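Wilar Community Help > Manipulation and Handling > Evaluation Methods

Reporting a comparison of two grasping policies when the number of trials is small

Hekilholm Automation Unit
Posted 26 September 2025

The Unit requests guidance on the reporting of a comparison between two learned control policies. The work forms part of the Plekerance project, in which a single arm with a gripper is required to take hold of a mug by its handle and to lift it clear of the table. Both policies were trained on the same 113 demonstrations. The first receives images from the wrist camera only. The second receives the wrist images together with those from a fixed camera above the table. In all other respects, including the length of training, the two are identical.

The policies were tested under two conditions. In the first condition the mug was empty. In the second a utensil was left standing in it, this being the state in which mugs are commonly found in the kitchens for which the system is intended. Each policy was given 15 trials under each condition, making 30 trials for each policy and 60 in total. A trial was scored as a success if the mug was held clear of the table at the end of the permitted time, and as a failure in every other case.

With the empty mug, each policy failed in two trials. With the utensil present, the wrist-only policy failed in six trials and the two-camera policy failed in three. The draft report at present states that the addition of a fixed camera halves the rate of failure in the presence of clutter. An internal reader has objected to that sentence on the grounds that the number of trials does not support it. The Unit accepts that the figures are small but notes that the direction of the result agrees with what the operators observed.

Advice is sought on the following matters. May the sentence stand in any form? Is it proper to combine the two conditions and to report a single rate for each policy? If further trials are required, should they be added to those already completed, or should the test be carried out afresh?

Robot time is available for one further block in October. The arm is shared with another programme and the block cannot be extended.

Marsden Laboratory
Reply marked as accepted by the original poster

The sentence should not stand. Six failures against three, each from 15 trials, is a difference that would arise quite often between two policies of equal quality. An exact test on those figures gives no ground for preferring either. The report may state the counts, and it may state that fewer failures were recorded with the two-camera policy, but it should not attach a proportion such as "halves" to so few events. A single trial scored differently would alter that proportion considerably.

The rates should not be combined as the main result. The purpose of the second condition, as we understand it, is to establish whether the utensil makes the task harder, and whether it does so more for one policy than for the other. Combining the conditions removes the very comparison for which the test was designed. A combined figure, eight failures in 30 against five in 30, may be given in a supplementary table, provided that the separate counts appear beside it. Each rate should be accompanied by an interval, and the method used to calculate the interval should be named.

The more serious difficulty, in our view, is that the post does not state how the mug was placed. If its position was chosen by hand before each trial, and the operator knew which policy was about to be run, a difference of three failures could be produced entirely by placement. This need not involve any intention on the part of the operator. We have found differences of that size in our own records between one morning and the next, with the policy unchanged.

We recommend that the starting arrangements be fixed in advance and used as pairs. A list of placements is drawn up, giving the position of the mug, the direction of its handle and the lean of the utensil. Both policies are then run from each placement, and the order in which they are run is decided by a random draw. Before each trial the operator brings the arm to the same starting pose and compares the live wrist image with a stored reference image for that placement. The trial proceeds only when the two agree. The reference image for one of our own placements, with the handle to the right and the utensil nearly upright, is reproduced below with the permission of the Laboratory.

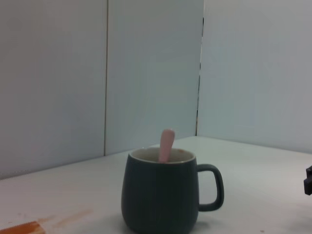 Hekilholm Automation Unit has asked, in a comment on this reply, whether matching by eye is sufficient, or whether the position ought to be measured with an instrument. Matching by eye has been sufficient for our purposes. The stored image is laid over the live image at half strength, and the outline of the mug, the direction of its handle and the tip of the utensil are brought into agreement. Two operators working separately have obtained placements that could not be told apart in the overlay. Where the effect under study is very small, measurement would be preferable.

The overlay is only as reliable as the starting pose. If the arm has been switched off, or the camera mounting has been disturbed, the reference images should be checked against a fixed mark on the table before any trial is begun. Two of our test days had to be discarded because the mounting had been loosened during servicing and the references were not checked until the following week.

Where placements are paired in this manner, the analysis should also be paired. The trials in which both policies succeed, or both fail, carry no information about which policy is better. The trials in which they differ should be counted and reported in full. It is common for this number to be small, and readers are entitled to see it.

On the final matter, the new trials should be treated as a separate test. The existing trials may be described as a pilot. To add trials to a result that already points in a favoured direction, and to stop when the difference becomes convincing, is to give an advantage to that direction. The number of trials for October should be fixed and written down before the block begins, together with the rule for scoring. We would suggest giving the whole of the block to the condition with the utensil: 30 placements, each run once with each policy, giving 60 trials. The empty mug has already been shown to present little difficulty to either policy, and the time is better spent elsewhere.

A block of that size will still detect only a large difference. The report should say so plainly. If no difference is found, it would be incorrect to write that the fixed camera has no effect.

Wilar Integration Desk

The Desk would suggest simply using the two-camera policy. Additional views are generally beneficial, and a fixed camera is inexpensive when compared with the time required for further testing. Customers of the Desk have not requested statistical evidence on this point.

If the fixed camera is adopted, attention should be given to its calibration after the table has been moved.

Plekerance Test Facility

The Facility supports the advice given by Marsden Laboratory and wishes to add two points concerning scoring.

First, the rule stated in the original post does not distinguish between kinds of failure. A gripper that closes on the utensil and draws it out of the mug has failed for a different reason from one that closes beside the handle on nothing at all. If the interest lies in the effect of the utensil, the first kind of failure is the one that matters, and the second may have occurred just as readily with an empty mug. We advise that each failure be assigned to a category from a short written list. The person assigning it should work from recordings and should not be informed which policy was in use. In the present case this is not entirely straightforward, as recordings from the fixed camera exist for both policies only if that camera was left running during the wrist-only trials. The Unit should confirm whether this was so.

Secondly, the rule should state what is to be done when the mug is lifted but the utensil falls out. Under the present wording this is a success. That may be the intended meaning, but a reader concerned with kitchens would probably take a different view, and the decision should be made before October.

The Facility does not agree that the empty condition should be omitted altogether. A small number of empty trials, placed at the start and at the end of the block, would show whether the arm or the gripper had altered during testing. These need not enter the comparison and may be reported in a note.

Hekilholm Automation Unit
Comment by the original poster

The Unit is grateful for these replies. The sentence in question has been withdrawn from the draft and replaced with the counts. The fixed camera was running throughout, and the recordings for all 60 trials have been retained. They will be sorted into categories by a member of staff who took no part in the testing.

It is confirmed that placement was done by hand and that the operator was aware of the policy in each case. This will be stated in the report. A list of paired placements is in preparation, and the number of trials will be lodged with the project office before the block begins. The treatment of a fallen utensil has been referred to the project partners.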